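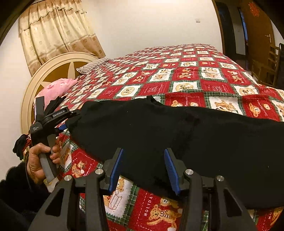 Mixing by the drop: an afternoon on the phone with Rafia Minhas of Dollow

24/05/2020
By Daniyal Zaidi

The first thing Rafia Minhas wants to talk about is custard. I had a whole page of questions ready about how Dollow got started, and we got to them eventually, but she had opened a new test bottle that morning and she was bursting to tell somebody.

"It's a baked custard, so you get the browned top as well as the soft middle," she said. "I've been chasing that top for such a long time! Everyone can do a creamy vanilla. Getting the part where the sugar has caught a bit, that's the fun part. I vaped it at eight this morning with my coffee and I was grinning at the wall."

Dollow is a small e-liquid maker, and if you've read these pages before you'll know I am a big fan of their dessert range. (Full disclosure, I have bought every bottle of it with my own money, and I have a drawer that proves it.) Rafia does all of the mixing herself in a unit in Ustonlow, behind a tile shop, and she has been doing it since she quit smoking and couldn't find a liquid she liked enough to stay quit.

"I smoked through my twenties and I tried to stop I don't know how many times," she told me. "Then my cousin lent me a little pen kit and a bottle of something that was meant to be strawberry. It tasted like a scented candle. But it did the job for an evening, and I thought, well, if a bad one can get me through an evening, what would a good one do?"

She ordered some flavor concentrates, a set of scales and a box of empty bottles, and started writing down recipes in a school notebook. She still has it. Every mix has a number, and the custard she was so pleased with is number 444.

"Most of those are awful," she said, laughing. "Please print that. There's one in there that was supposed to be lemon cheesecake and it's just floor cleaner. I kept the page because I wrote such rude things on it."

I asked how many of the 444 had made it into the shop, and she said the range stands at 42 right now, counting the menthols, which she makes for her customers and can't stand herself. Each of the others is something she uses. She told me she rotates through them the way other people rotate through mugs.

What I really wanted to get into was the steeping, because it's the question readers send me most. If you're new to this, steeping means leaving a freshly mixed liquid to sit for a while so the flavors settle into each other. Fruit liquids are usually good to go quickly. Creams, custards and tobaccos take longer, and people get very worked up over how much longer.

"I've read forum threads that went on for weeks longer than the steep would have," Rafia said. "Here's what I do. Fruits, I'll taste the next day. Bakery stuff I leave alone in a dark cupboard for a month, cap on, and I don't touch it. I used to take the caps off to let it breathe. I stopped doing that, I felt like I was losing the top notes and all I was getting back was a darker color."

What about the people who use warm water baths, or a slow cooker, or one of those jewelry cleaners that buzzes?

"I have tried the jewelry cleaner! I borrowed my mother's. It mixes things nicely, I'll give it that, everything's blended beautifully. But the custard still tasted young to me. Time is cheap. Put it in the cupboard and go and vape something else."

The cupboard in question is a tall steel thing she bought from a school that was closing down, and it sticks, and you have to kick the bottom left corner. She gave it a kick while we were on the phone so that I could hear it. It sounds like a dropped tray.

We moved on to tobaccos, and this is where I got out of my depth in the best way. I've never been much of a tobacco vaper. I came to all this through candy flavors and I've stayed pretty close to them. Rafia thinks I'm missing out, and she spent a good long while telling me why.

"People try one tobacco, it tastes like an ashtray or it tastes like plain caramel, and they write off the whole shelf," she said. "But there's dry ones, nutty ones, ones that are almost like hay. I did one with fig last year and I think it's the best thing I've made. It sold terribly. I'm still making it."

That's Meinecke, by the way, for anyone who wants to look it up, and she's right, it's wonderful. She put a sample in my last order and I've since gone through a full bottle. There's a dry, slightly bready tobacco up front and then the fig comes in behind it, sticky and dark, and it hangs around in the mouth for ages. I had it at a low wattage in a tight little tank and I think that's where it belongs. On my bigger kit the fig went missing.

Rafia agreed with that when I mentioned it. "It's a 50/50 mix, it wants a small coil. If you put it in one of those big cloud tanks it's going to be thin and it might leak on you as well. I do put it on the label. Nobody's reading the label, I know that, I don't read them either."

Since she had brought up ratios, I asked her to explain them the way she would to a first-time customer, and I'm going to give you the whole answer because I thought it was the clearest I've heard.

"There are two liquids carrying the flavor. PG is the thin one and VG is the thick one. Thin goes into small coils easily, and it carries flavor well, and you feel it more in the throat. Thick makes more vapor and it's smoother and a bit sweeter, and it needs a coil with bigger holes for the cotton to soak it up. So if you've got a small pen or a pod, start at 50/50. If you've got a big tank that you breathe straight into your lungs, go for the high VG. If you put thick juice in a little pod you'll burn the cotton, and then you'll email me and say the juice tastes burnt."

Does she get a lot of those emails?

"I love those emails! They're the easy ones. You ask what they're using, they tell you, you send them a different bottle, and two days later they're writing back all excited. It's the ones who say 'it doesn't taste how it used to' that keep me awake. Then I have to go and open the retained bottle from that batch and sit there with it."

She keeps one bottle back from each batch, labeled with the batch number, on a shelf above the scales. The most recent one when we spoke was batch 3256. She reads the numbers out to herself as she's weighing, a habit she picked up after she once doubled the sweetener in a whole batch of blueberry. (That batch never went out. She described it as like licking a donut.)

Sweetener is a bit of a sore subject at Dollow. Rafia uses very little of it, and it does mean some people find her liquids quiet next to the big candy brands. I'd say give it a few tanks. The first time I tried her rhubarb I thought there was hardly anything there, and by the end of the second day I had stopped wanting anything else.

"Sweetener gunks up your coils," she said. "I went heavy on it in the beginning because that's what I was used to, and I was changing coils constantly. When I cut it down I got so much more life out of them. And you start tasting things! There's a pastry note in the rhubarb that I worked on for months, and if I poured sugar all over it you'd never find it."

I asked what's next. She went a bit coy, and then she didn't, because I don't think she's capable of it. There is a new short line coming called Dollell, which will be just 2 liquids to begin with, both nicotine salts, both made for pods. She mixed the first trial of it in February and has been carrying it around ever since.

"One's a black tea with a bit of peach. Proper tea, a bit bitter. And the other one is a cardamom milk, like the kheer my aunt makes. I've had to be so careful with the cardamom. A drop too much and it's soap. I must have done that one over and over, and my whole kitchen smelled of it, and my husband asked very politely if I could do it at the unit."

Salts, for the newer readers, are a form of nicotine that feels gentler in the throat at higher strengths, so they're popular with people who've just come off cigarettes and want something small that will hold them. Rafia was firm that they aren't for people who don't already use nicotine, and she won't sell to anyone who's under age or who can't prove otherwise. She was a smoker and she makes this for smokers, and she said she'd be perfectly happy for a customer to step down through the strengths and leave her altogether.

"I had a man who did that. He started on my strongest, went down a bit every few months, got to zero, and then he sent me a card to say goodbye. It's on the fridge. I was so pleased, and then I thought, oh no, he bought a lot of custard."

We'd been talking far longer than I had asked for by this point and her labels had arrived, so I squeezed in one more. What would she hand to someone who had only ever tried one or two liquids and been let down?

"I'd ask what they like to eat," she said straight away. "I wouldn't ask what they smoked. Tell me what you had for dessert the last time you went out. If you say apple pie, I've got you. If you say you skipped dessert and had a coffee, I've got you as well, that's the nut tobacco. If you say fruit salad I'll sell you the melon and I'll be a tiny bit sad."

Meinecke, the rhubarb and the rest of the current range are in the Dollow shop now. The baked custard is in the steel cupboard for its month and doesn't have a name yet. Rafia says suggestions are welcome by email, and she'd like it known that she has already had "Crème de la Crème" from four different people.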